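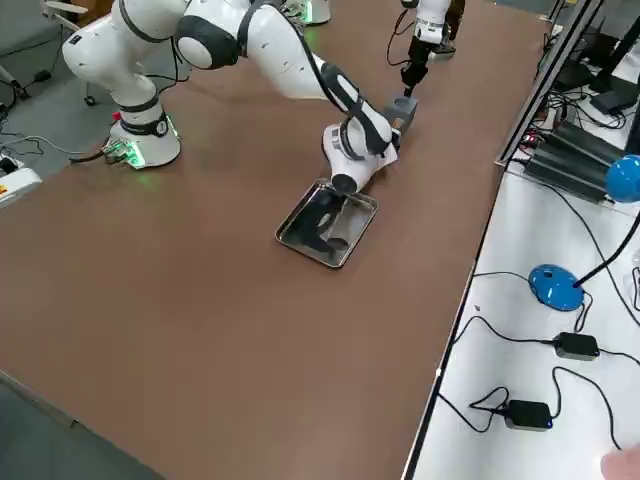

Two-arm workcell with steel tray and gray block, side camera.

Reporting a result when the two arms are trained on separate halves of a task

Posted by Irfan Pasaribu
24 May 2025
Statside Community Help > Research Methods > Robotics

I am preparing a methods section for a short paper and would appreciate guidance from members who have reviewed work of this type.

Our group at Lollthorpe operates a tabletop station with two arms. One arm works at a rectangular metal tray and the other at a small gray block. We collected 800 demonstrations by teleoperation and trained two policies. The first is a single policy that commands both arms together. The second is a pair of independent policies, one per arm, each of which receives the same camera views but outputs commands for its own arm only.

Each policy was evaluated on 107 trials. The joint policy completed 94 and the independent pair completed 81. The starting position of the block was drawn from 12 marked locations, and the same locations were used for both policies in the same order.

My supervisor has asked that the comparison be reported with a two-proportion test. A colleague believes this is incorrect in view of the repeated locations. Which is the accepted practice? In addition, should trials in which one arm finished its part and the other did not be counted as failures?

Posted by Noel Magbanua

Your colleague is correct. The two-proportion test assumes that the two groups of trials are independent of each other. Yours are matched, as trial 1 of the joint policy and trial 1 of the independent pair began from the same location. The usual choice is McNemar's test, which considers only the pairs in which one policy succeeded and the other failed. You will need the trial-by-trial record for this. The totals of 94 and 81 are not sufficient.

There is a further matter. With 107 trials spread over 12 locations, the locations cannot all have been used equally often. Please state how many trials each one received. If most of the failures fall at one or two locations, the reader should be told. A mixed-effects logistic model with location as a random effect is also acceptable, although with this number of locations the variance estimate will be imprecise.

With respect to partial completion, we followed the procedure below in the Fajardo study, and the reviewers accepted it.

1. Fix the definition of success in writing before the first evaluation trial. A trial is a success only when both arms have reached their end conditions.

2. Record a separate score for each arm. In a layout such as the one below, the block is scored for one arm and the brush and tray for the other, and the two scores are entered in separate columns. 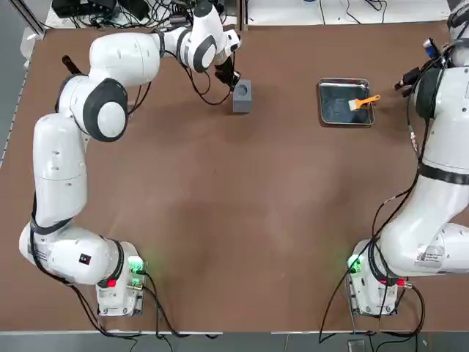

3. Report the joint score as the main result and place the two single-arm scores in a second table. Do not average them.

4. Have a second person score a random portion of the trials from video without being told which policy was running, and report the agreement.

Partial trials are therefore failures in the main table, but the information is retained. It may show that the independent pair loses its trials mainly through one arm, and that would be of more interest than the overall difference.

Posted by pladesberg_lab

Just use a bigger sample. We ran 905 trials on ours and the choice of test made no difference to the conclusion.

Posted by Irfan Pasaribu

Thank you both. The trial-by-trial record is available, and I will recompute the comparison with McNemar's test. A larger evaluation is not possible before the June deadline. The per-arm scores were not entered at the time, but the video was kept and can be scored again under the procedure given above. I will note in the paper that this scoring was carried out afterward.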